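Grondcombe museum gets its Cusonberg back, minus the hubcaps

Dec 31, 2020

The only Cusonberg tourer known to have been sold in the county has returned to Grondcombe Motor Museum after 13 months away, and will go on show in the main hall when the doors reopen in the new year. It left on a lorry and came home on one too, although the museum would like it known that the engine runs.

The car was delivered new to a seed merchant in the town, who is said to have found it too wide for his gate and sold it to his doctor. The doctor kept it for 20 years and took out two gates of his own. After that it passed through a wedding hire firm, a farmer and a long spell under a tarpaulin, where a family of hens had the use of the back seat.

Ezequiel Lozano, who led the restoration at the Tillora workshop, described the condition of the coachwork on arrival as "optimistic". His team logged 309 separate faults before they stopped writing them down and began work. The ash frame was saved in part, the bonnet was straightened, and the rear seat was re-covered in green leather to match a scrap found behind the door lining.

"People ask me what was the hardest bit," said Mr Lozano. "It was the horn. The engine we had drawings for. For the horn we had a man in Beyene who remembered what it sounded like, and he rang us up and did it down the phone."
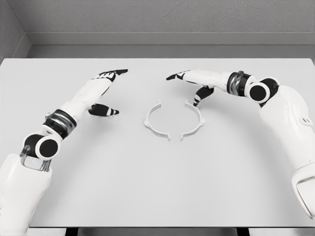
The straight-eight engine gave less trouble than expected. Two pistons had to be made afresh, and the radiator had at some point been mended with what the workshop report calls "a kitchen item". The car has since been driven to the end of the Tillora lane and back, reaching 13 miles an hour before meeting a tractor.

Cusonberg's own brochure promised a top speed of 73, "with the hood lowered and a following road". The museum has no plans to test this. The brakes, which act on the rear wheels and the driver's nerves, have been put back just as they were built.

Purificación Salcedo, the museum's curator, said the tourer would stand beside the steam fire engine, in the space lately filled by a rope and a sign reading "Car away". More than one visitor had left a comment praising the sign.

"It's a handsome thing, and it was never a success, and I think Grondcombe can warm to that," she said. "The firm built a very good car and then charged so much for it that even the bank manager went home and bought a bicycle."

Still missing are the hubcaps, all four of which were on the car in a photograph taken at the wedding hire firm and none of which were on it when the farmer took over. The museum would be glad to hear from anyone who has one, including anyone who has been using it as an ashtray.

Entry to the main hall is by timed ticket. The tourer may be looked at from all sides but not sat in, and the horn will be sounded once a day, at noon.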